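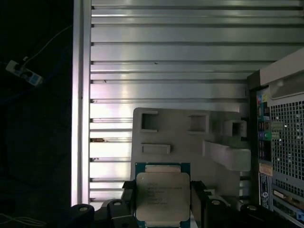 Computer processor with a silver metal heat spreader.

Trullia Public Access Workstation
Desktop computer for libraries, reading rooms and advice centers
Supplied and supported by Vendgate

Overview
Specifications
Ordering
Service and returns

The Trullia is a desktop computer intended for shared use in public buildings. It is supplied as a complete set, consisting of the base unit, keyboard, mouse, security bracket and printed user card, and is delivered ready to connect to an existing network. Monitors are ordered separately.

The workstation is designed for sites where many different people use the same machine in a single day. Each session begins from a clean desktop and ends with the removal of all files, passwords and browsing records left by the user. Session length is set by the site and may be changed at any time from the staff screen. A notice appears five minutes before the end of a session, and staff may extend the time from the service desk.

Sites that lend by appointment may connect the workstation to their booking system. Vendgate will confirm in writing whether a particular system is supported before an order is accepted.

Specifications

Case: steel, black powder finish
Memory: 16 GB
Storage: 512 GB solid state drive
Front connections: two USB ports, headphone socket
Rear connections: four USB ports, network, two display outputs
Power cord: 12 feet
Warranty: 54 months, parts and labor
Processor: see the current order sheet for the grade supplied

The front USB ports may be switched off individually. Sites serving children are advised to review this setting before the workstation is put into use.

Security bracket

All units are supplied with the Bhattacharjee bracket, which fastens the case to the underside of a desk or to a wall. The bracket requires a desktop at least one inch thick. Glass desks are not suitable. Two keys are supplied with each bracket, and replacement keys can be issued only against the number stamped on the original.

Accessibility

The keyboard has large, high-contrast legends and may be exchanged at no charge for a left-handed or small-format model when the order is placed. Screen reading and magnification software is installed on every unit and can be opened by the user without assistance from staff. Headphones are not included. A Braille version of the user card is available on request.
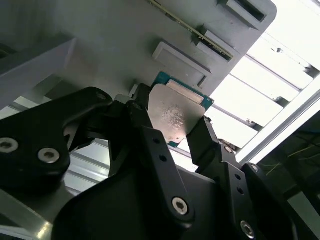
Internal components are covered by the full warranty, provided that the case seal has not been broken. Sites wishing to carry out their own repairs should request the open service agreement, under which trained staff may replace memory, storage and cooling fans. Replacement of the processor or main board remains the responsibility of Vendgate under both agreements.

Installation

Delivery is made to the ground floor unless other arrangements have been agreed. The purchaser is responsible for providing a grounded outlet and a working network connection at each position. Where installation has been ordered, a technician will fit the bracket, connect the unit, run a test session and obtain a signature from the site contact. Packaging is removed the same day.

A clear space of 2 inches must be left at each side of the case for air flow. The unit should not be placed in a closed cabinet or beside a radiator.

In use at Kirnutdale

The public library service at Kirnutdale has adopted the Trullia across its branches, with 80 workstations now available to readers. Joana Magalhães, who manages reader services there, asked that the session notice be shown in larger type and that the sound be turned off by default. Both changes have since been made part of the standard setup.

Ordering

Orders may be placed by schools, libraries, public agencies and registered charities. A purchase order number is required. Prices are given on the order sheet, which is revised each January, and written quotations remain valid until the next revision. Reduced rates apply to orders for 12 or more units delivered to one address.

A single workstation may be borrowed for evaluation before purchase. Evaluation units must be returned in their original carton with all cables and both bracket keys.

Service and returns

Faults should be reported by the named site contact, quoting the serial number on the rear label. Damage caused by liquids, or by power supplies other than the one provided, is not covered. Unopened units may be returned within 30 days of delivery. Storage drives in returned or retired units are erased before any further use, and a certificate of erasure is sent to the site on request.

Related items
Bhattacharjee bracket, wall kit
Small-format keyboard
Staff screen license, additional desk
Printed user card, pack of 50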